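Rereading Clovasness from the beginning
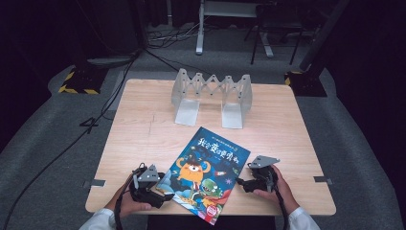 The folding stand and a picture book.

I started rereading Clovasness in March and finished last night. It took longer than I planned. The series runs to 13 volumes, and I had only ever owned the first nine. The rest I read as they came out, borrowed from Makis Economou, who wanted them back within the week every time. So the last third of the story has always been a blur for me. I remembered the bell tower, the business with the twin clerks and the final page, and that was it.

For anyone who hasn't read it, the setup is simple. Clovasness is a harbor town where the dead have to register before they can leave. Ocampo is a junior clerk at the registry office. She stamps forms. In the first chapter a dead man comes in with papers that have already been stamped, in her handwriting, dated before she was hired. The rest of the first volume is her trying to find out how.

I liked the first volume less this time. The jokes about the office go on too long and the art hasn't settled yet. Ocampo's face changes shape from chapter to chapter, and in one fight on the docks I could not work out who was standing where. I read it when I was fifteen and I don't think I noticed any of that. I probably skipped the backgrounds and went straight to the word balloons.

Volume 2 is where it gets good. The office is given a quota, and the clerks start cutting corners to meet it. A whole shipload of people gets processed under one name. The chapter where Ocampo goes back through the ledger at night and reads the names out loud is still the best thing in the series for me. There is no fight in it. It is a woman at a desk for twenty-two pages, and the artist finds a different way to draw the desk every time.

From there until volume 6 I have almost no complaints. The cases are short, mostly one or two chapters each, and you learn the rules of the town as you go. The lighthouse keeper who refuses to be dead is funny and then sad. The dog story is shorter than I remembered. I would have sworn it took up half a book. It is eleven pages.

Then there's the Grenerix arc, which people still argue about. Grenerix is the inspector sent from the capital, and he takes over the series for three volumes. I know readers who quit there. When I was younger I was one of the people complaining, since Ocampo barely appears and when she does she is carrying his bags. Reading it all in a row makes a difference. With a four-month wait between volumes it felt like a year of somebody else's story. This time I read the arc in 4 evenings and it moved along fine. You also see that the bags matter. What she takes out of them in volume 9 is set up very early, and I had missed it completely.

I still don't think he's an interesting villain. He explains himself too much. There is a speech on the ferry that covers six pages, and everything in it was already clear from the way he treated the ferryman two chapters before.

The last four volumes were close to new for me. Some notes, in the order I read them:

Volume 10 is slow and mostly travel. The inland towns have their own registries with their own rules, and I'd have been happy with more of those and less walking.

Volume 11 has the twin clerks. I had remembered them as comic relief. They aren't. The younger one does something in the archive that I had to go back and read again, and I was surprised the magazine ran it.

Volume 12 has the bell tower and it is as good as I remembered. The trick with the sound effects getting smaller as she climbs works very well in print. I looked at the same pages on my phone afterward and it did nothing for me.

Volume 13 is the ending. I won't give it away, but I think it is fair. It answers the question from the first chapter and leaves most of the others alone. My one problem is the epilogue, which jumps ahead some years and introduces a new clerk we know nothing about. It reads like the start of a sequel that never came.

A word about editions, for those looking to buy. The original printing is on thin paper and the ink shows through from the other side, which is bad in the night scenes. The Solteck reprint has better paper and a larger page, and they redid the lettering. I prefer the old lettering, but the new one is easier to read. They also cut the author's notes from the ends of the chapters, and that's a real loss. The notes are mostly complaints about deadlines and what the author had for lunch, but in volume 5 there's a full page on how the registry forms were designed, with the fields labeled. I used that page a lot on the reread.

The reprint run was small. I heard 3000 sets, though I can't find where I read that, so don't hold me to it. The ones I see for sale now are usually missing volume 8. I got mine from a store that was closing and I paid too much for the last two.

On the translation: Ulla Sundqvist wrote to me after my last post to say I was wrong that it changed hands partway through. She reads the original, and according to her the same translator did all of it, and the shift in tone around volume 7 is in the source. Everyone starts speaking more formally once the inspector arrives, because they're scared of him. I had put that down to a new translator being stiff. So I take that back, and it makes the arc better than I gave it credit for. She also says that Ocampo's nickname in the office is a pun on a kind of ink stain. The English just calls her "Spot," and I always thought that was a strange thing to call a coworker.

She disagrees with me about the epilogue. She thinks the new clerk's handwriting matches the forms from chapter one. I went and compared the pages. The capital letters do look similar, especially the R. The rest I'm not sure about. The early art is loose enough that you could match it to a lot of things.

If you want to try the series and don't want to commit to all of it, read volume 2 first. You'll miss the introduction of the town, but it's explained again in the opening pages, and it is a better place to decide whether you like it. Go back to volume 1 after that. I would not start with the movie. It squeezes the first three volumes into ninety minutes and drops the ledger chapter entirely – I don't know what they were thinking.

I have the short story collection by the same author on the shelf and will probably read that next. It's from before Clovasness, and one of the stories is supposed to have an early version of the registry in it. Makis has already asked to borrow it. He can have it for a week.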